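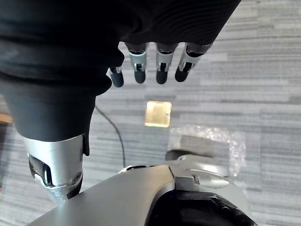 Waiting for the 19: a small project on a late bus
Geography, second year independent project
Soledad Troncoso

Why I picked this

I've been getting the 19 bus from Whitelaw into town since I started here and I've moaned about it pretty much the whole time. So when we were told to choose "a local question you can collect your own data on" I didn't have to think very hard! My question is: is the 19 really as late as everyone says, and does where you wait make a difference to how late it feels?

The second half got added after my supervisor read my first plan and said (quite fairly) that just writing down bus times would be a bit thin. I'm glad she did, as it ended up being the bit I liked most.

The route

The 19 starts at Malatum Road, goes past the Parkora shopping centre, stops at the hospital and then crawls up Whitelaw Hill before coming down into town by the station. If you've ever sat on it at half past eight you'll know about the right turn at Parkora. There's no filter light, so the driver has to wait for a gap, and on a wet morning when everybody has driven to work you can be stuck there for ages.

I chose three stops to watch: Malatum Road (first stop), Parkora (middle) and Station Approach (last one before the terminus). Malatum Road has no shelter, just a pole and a wall you can lean on. Parkora has a big glass shelter with a screen. Station Approach has a shelter but the screen has been dead for as long as I've lived here.

What I did

I logged 56 buses in March, all on school days, split between mornings and late afternoons. For each one I wrote down the timetable time and the time the doors opened. I used my phone clock the whole way through, so at least if it was wrong it was wrong by the same amount every time. Anything up to two minutes late I called on time, and I counted a bus as very late if it was more than 10 minutes behind.

I also asked people at the stops one question as they got on: how long do you think you've been waiting? If I'd seen them arrive I could compare their guess with the real wait. Most people were lovely about it. One man told me his guess and then gave me his full views on the council, the hospital car park and the price of a pasty, so I missed the next bus coming in and had to cross it off my sheet.

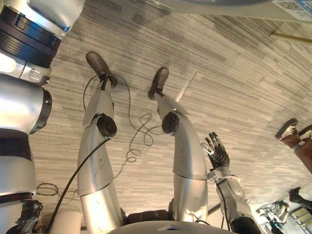 I had planned to do evenings as well, but the service drops to one an hour after seven and I was freezing, so I gave that up after one go. It does mean this report says nothing about the evening buses, and those might be the worst of the lot.

What I found

Malatum Road was fine. Most buses left when they should, which makes sense as it's where they start from. The trouble begins at Parkora, where the morning buses were nearly always late, and by Station Approach things had got worse again. Every very late bus I saw was a morning one and all of them were at Station Approach. Afternoons were better than I expected, which was slightly annoying as I'd told everybody they were terrible.

The guesses were more interesting. At Parkora, with the working screen, people were usually within a minute or two. At Station Approach they nearly all guessed too long, some of them by double. At Malatum Road the guesses were all over the place - a few people had no idea how long they'd been there and didn't seem bothered. I think the wall helps, it's in the sun in the mornings.
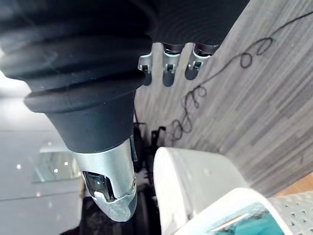
I drew the results up as bar charts first and they looked awful, so I changed to a plain dot for each bus with the time of day along the bottom. You can see the morning lump straight away on that one. It's in the appendix with the full log, along with the crossed-out rows.

Problems

People who've just missed a bus are in a bad mood and I think they guess longer. I should have noted that down and I didn't. I also didn't ask anyone's age because it felt rude, so I can't say if regulars guess better than students. And I was on my own, so I could only be at one stop at a time and never followed the same bus along the whole route. With a friend at each stop you could see exactly where the minutes go.

What I'd do next

I'd like to stand at the Parkora junction with a stopwatch and time the right turn by itself. I'd also like to compare with the Indberg bus, which uses the same station stop but comes in along the ring road. I've emailed the bus company to ask when the screen at Station Approach will be mended. No reply as of April 6, 2022, but I'll add it to the appendix if they write back before hand-in.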